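Dimby Workshop Guide: Setting the Grip on Soft Items
Revised February 2025

Members should complete the Kudo arm calibration before attempting this procedure. Place the bag flat on the floor, front pocket facing up, and set the closing force to 281.

Lower the gripper until the fingers sit either side of the centre webbing – do not close them yet. 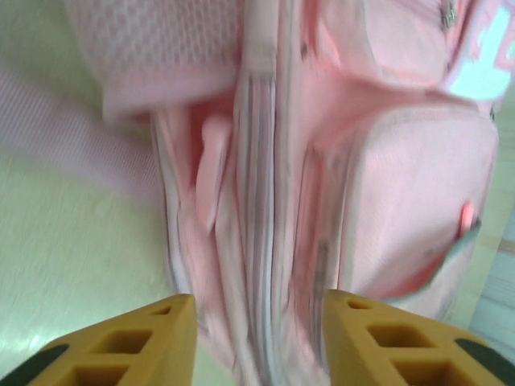

Close at the slowest speed and lift a short distance. Should the fabric slip, raise the force in small steps to a maximum of 422. Record the final value in the Didport log.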